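July 25, 2020 — by Ataberk Kılıçarslan
Reading time: 3 min

Section 4. Oiling a wooden worktop with Bradiser oil
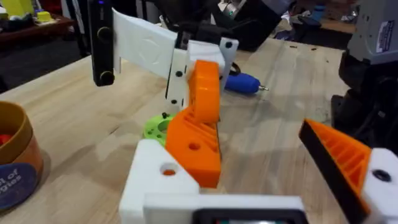
Boonchu wrote to us that the first coat must stay on the wood for 30 minutes before wiping, and that a shorter time left his top with dull patches. We have changed step 4 after his letter.

1. Remove old wax with a clean cloth and warm soapy water. Let the wood dry during one night.
2. Sand along the grain, never across it.
3. Take away all dust. Put on the oil thinly with a cotton cloth.
4. Wait 30 minutes, then wipe off all oil which the wood did not drink.
5. Repeat steps 3 and 4 the next day.

Note: One tin of 540 ml is enough for two coats on a usual worktop. Very dry wood can need a third coat — look at the end grain first.

Caution: Oily cloths can catch fire by themselves. Lay them flat outdoors to dry, and do not put them in a closed bin.

For the yearly care in February, see Section 5.

Contact: Bradiser Service Desk, Kamthorpe | © 2020 Bradiser | Back to top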